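The bedroom at Plillis is where I learned that grippers need looking after the way bicycles do. We keep a pair going for folding practice, and on 06/09/2026 I spent my whole morning on screws before anyone touched a shirt.

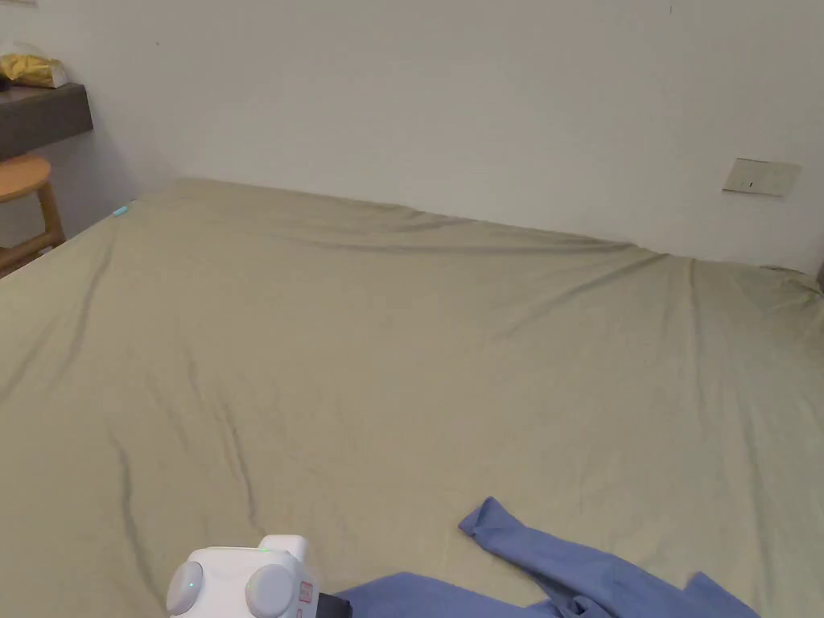 Wake-up comes first. I switch on both sides, wait for the lights to settle, then open and close the jaws 13 times by hand, feeling for grit.

After that it's cloth — always cloth, because it shows up a lazy finger right away!

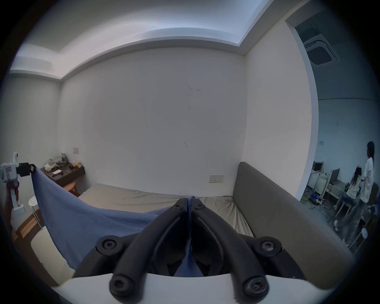 Blue cloth pinched at the fingertips, over the bed.

Every 200 grasps I stop and check the pivots (I used to skip this, and I paid for it in July). 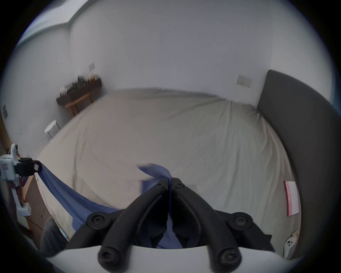
A quarter turn is plenty. Any tighter and the linkage drags, and then you're backing it all off again.

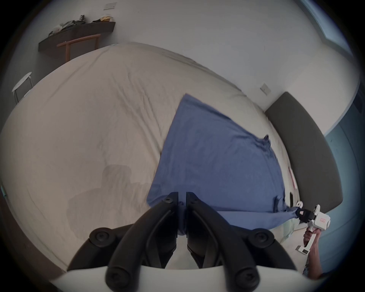

Tip alignment is the fussy part, and I save it for last. I like a narrow gap left between the flat inner tips, just like the black fingers have here, with the other gripper keeping hold of a gathered corner of the cloth. Then I write down the count, 2,774 so far, and go find coffee.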